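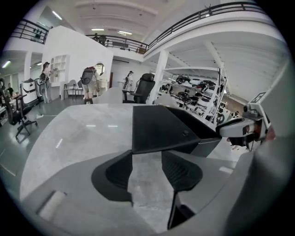
Notebook entry, September 14, 2020
Subject: Adhesive trials for the Illey parish map, continued

The second round of paste tests was begun this morning on offcuts of the same lining paper used for the map. Two wheat starch pastes were prepared, one at the usual strength and one thinned for the tissue repairs along the folds. Both were cooked slowly, passed through the sieve and left to cool under a damp cloth before use.

Strips were pasted out on Hamdy tissue, the lighter of the grades held in stock, and set between blotters under glass. The thin paste was brushed in one direction only. The January strips had shown ridges where the brush was turned back, and the method sheet was amended after that round. 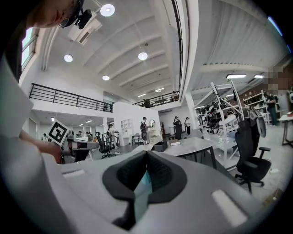 The thicker paste took longer to release from the polyester sheet and should be tried again with a lighter coat. Pressing time was held at nine minutes for every strip, after which the blotters were changed. Colleagues are asked not to move the boards before the strips have been peeled – the corner weights shift easily and the tissue creeps with them.

Sheet 704, the northern half of the map, remains in its folder. The tear beside the Brekbridge road runs through the hand coloring, and the green there bled slightly in the spot test. No wet treatment is to be attempted on that area. A dry repair with remoistenable tissue is proposed, subject to a further test on the margin.

Stock: roughly two sheets of the Hamdy tissue are left. The Sternelden blotter is adequate for the present work, though the last delivery is rougher on one side and should be used smooth face toward the object.

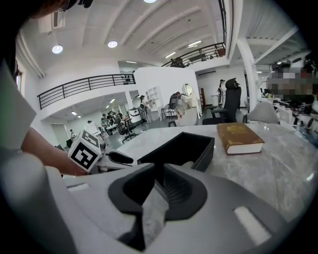
Sternelden replied by message that the rough side is normal for that weight, and that a smoother blotter can be supplied if the order is changed before the next cut. The order has been left as it stands until the peel results are entered.

To do: peel strips, record lift at both ends, relabel the paste jars, return the large sieve to the wet room.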